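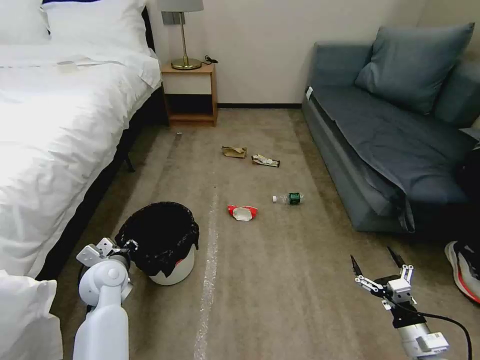
Masaru Koyama wrote to say the Stenard is way too warm for May and I should quit recommending it to everybody. Two messages, one in caps. Fair enough, Masaru. You run hot, I run cold, and I did say back in the winter post that I hadn't slept under it past the end of heating season. Now I have. So, updated review, typing fast, lunch break.

The thing: Stenard all-season duvet, king, the white one. Paid $363 with the cover. Without the cover it's less but then you need a cover, so. The Lutthorpe version I was comparing it to came out at $418 and I sent that one back. More on that further down.

Warmth. OK so Masaru is partly right. "All-season" is a stretch. In January it was perfect, bedroom at 60, window cracked, no complaints at all. By May I was kicking it off by 3 a.m. and pulling it back on by 5. My husband gave up and sleeps under a sheet with one foot under the duvet. If your bedroom stays above 70 overnight, buy the lightweight one. They do make a lightweight one, it's just buried on the site under "guest bedding" for some reason.

Fill. Down blend. Lofts up nice if you shake it. Boxes are sewn through, which means thin lines along the stitching where you can feel a draft in real cold. I notice it, husband doesn't. No clumping in the corners yet. My old Mbeki had every bit of fill down at the foot end inside a year, you'd be lying there under two layers of empty cotton. None of that so far.

Feathers: a few poked out the first week. Pulled them, then it stopped. The Lutthorpe never stopped. I had feathers in my coffee. That's most of why it went back, that and the noise. It crinkled. Every time anybody rolled over, like a bag of chips. Return was easy at least, they sent a label, refund took 20 days which is too long for that kind of money.

Size. Runs big. Ours is a king on a king and it hangs down plenty on both sides. I like that, no tug of war. If your bed is low it'll be on the floor and picking up every bit of lint you own. Measure first. Maybe go down a size if you're short on space, a queen Stenard would of covered a small king OK I think, but I didn't try it so don't hold me to that.

The cover. Meh. Cotton, crisp at first, softer after 2 washes. Buttons at the bottom, not a zipper. Buttons are a pain. One came off in the dryer and there's no spare in the package, at $363 put a spare button in the package. Ties inside at all four corners and those do hold, so the duvet doesn't bunch up into a ball. Wrinkles like crazy. I don't iron bedding and I'm not starting.

White. Yes it shows everything. Coffee came out with cold water and dish soap. Mascara took two goes. There's a gray too but it was out of stock the whole time I was looking and I got impatient.

Washing the duvet itself: label says large capacity machine, low heat. My home washer can't do it. Took it to the laundromat on Staltitz Street, the big front loader, then what felt like forever in the dryer with tennis balls. Came out flat and sad, I figured I'd wrecked it, then it puffed back up overnight. Make sure it's dry all the way thru before it goes in a closet. Mine smelled a little like wet dog until I ran it again.

Would I buy it again? For winter, yes. Year round, no, I'd get the lightweight and throw a blanket on top when it's cold. Probably what I should have done in the first place. Knocking it down from five stars to four, and most of that's the buttons.

Asked the company about the draft lines along the stitching and got a form letter back. Will update if a person writes. Pillows are a separate post, still trying them out, my neck has opinions.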